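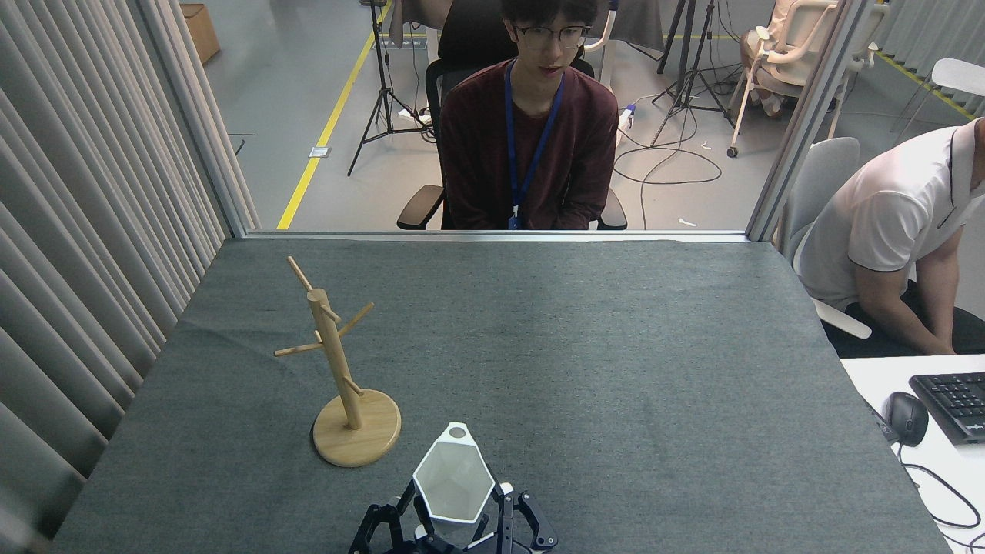

Tabletop Storage: Mug Trees, Cups and Small Stands
Household Objects Gallery, Cronin Collection of Everyday Design

The Tabletop Storage gallery presents objects made to keep cups and mugs in order between uses. It forms part of the Cronin Collection, which holds 2,154 household items, and was selected by Saoirse Hegarty with catalog notes by Darragh Corrigan. Of the items in the collection, 175 relate to the storage or serving of hot drinks.

Visitors may use the gallery page as an introduction to the section or as a guide while viewing the objects in the study room. Captions are kept short. Full records, including dimensions and maker information where known, are available on request.

Mug tree, light wood
Round base, upright post and four short pegs set at different heights. The angled pegs are intended to hold a mug by its handle. Trees of this type take up little counter space and leave the cups within easy reach.

Faceted cup, white
A geometric form with flat faces and an open top. A small round hole lies near the upper rim. Cups with a hole in the wall can be placed on a peg in the same way as a cup with a handle.

Felt surface, gray
Felt is used as a table covering in the study room. It protects the base of wooden objects and reduces noise when items are set down.

Notes on handling
Wooden stands should be lifted by the base and post together, never by a peg. Cups are removed from a stand before it is moved. When loading a tree, place the first two cups on opposite sides so that the weight is balanced.

Related galleries
Alberg: Racks and Rails for the Kitchen Wall
Treleo: Stacking Cups and Beakers
Bramari: Trays, Coasters and Table Mats

Access and reproduction
The study room is open to registered readers by appointment. Groups are limited to 5 persons at one time. Requests to reproduce images from the gallery should be addressed to the Collections Office and should state the title of the object and the intended use.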